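Written fast, September 25, 2024, before rehearsal, so excuse the mess.

I want to argue for slow practice. Again. I know. Every piano teacher since the invention of the felt hammer has argued for slow practice and every student has nodded and then gone home and played the thing at full speed with the wrong notes in. I did it too. Six years of it.

But what I mean is a bit different. I mean playing easy music slowly. Easy music, the stuff in the front of the book, the pieces adults are embarrassed to be caught with. We treat it like a waiting room. You sit in it until your name gets called and then you go in and see the real composer.

I think this is backwards and I think it's doing damage.

Case in point. In January I went to a student recital at the Araya, the small hall, bad heating, good piano. Eleven-year-olds and retired people mixed together, a format I like. Nearly everybody played something too hard for them. Not a little too hard. There was a ballade in there that sounded like someone moving a dresser down a flight of stairs. Big applause. Then a woman in her sixties sat down and played a little sarabande, two pages, nothing in it a second-year student couldn't manage, and she played it so well I forgot I had my coat on. Every repeat was different. The left hand had a shape. She let the last chord go quiet before she took her hands off.

Polite applause. Half what the ballade got.

I brought this up with Shanthi Bepari afterwards, who taught me for a while and still tells me off when she feels like it. Her view was that audiences clap for effort they can see. Fine. But teachers shouldn't, and parents shouldn't, and the people who write the syllabus definately shouldn't. Grades make this worse. You get 3 pieces, you spend most of a year on them, you pass, you never play them again. Next level. What did you learn? Three pieces. I've met people with the top certificate who can't sit down at a party and play one thing from memory.

Counter-argument, and it's a real one: hard music makes you better. You stretch, you fail, you stretch again. Imtiaz Khondokar, who plays second piano with me and disagrees with me on principle, says he learned more from wrecking a toccata for four months than from any minuet. I believe him. He's also got hands like a pair of garden rakes and started at four. For him the wreckage was useful. For the average adult with a half hour after dinner it's just wreckage. They learn to tolerate wrong notes. They learn to stop listening, because listening hurts.

That's the bit that bothers me most. You can train your ear to switch off. I've done it, and getting it back took longer than any scale.

Then there's tempo marks. Somebody will write to me about tempo marks. Yes, the composer wrote allegro. The composer also wasn't in your living room on a rented upright with a sticky B flat. A number on a page is information, it isn't a court order. I had a metronome on the lid for years and what it mostly gave me was a stiff neck. Play it at a speed where you can hear the inner voices. If that's half the marking, play it at half. If the piece falls apart at half then you've found out something about the piece, or about you, and either one is worth knowing.

What would I change? Small stuff. Let people enter recitals with a piece two levels below where they are. Ask for the same piece twice, a year apart. Put an easy slow movement at the END of the program where the big noisy thing usually goes, and see if the room can take it. And teachers, play the easy ones yourselves, out loud, in front of students, like they matter. Mine did that exactly once and I can still hum the whole thing.

I'm not against difficulty. I've got a fugue on the stand right now that's eating me alive, bar 305 of the volume if you count from the front, and yes I did count, I was procrastinating. I'll keep at it. But most mornings I start with a page of something a child could read, and most mornings it's that page that goes wrong in some interesting way. Uneven thumb. A rest I've been skipping for years with out noticing.

Have to go, Imtiaz is already parked outside and he's leaning on the horn. In tempo.

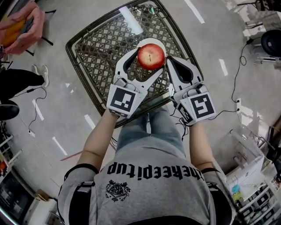
*A red apple held above a white plate.*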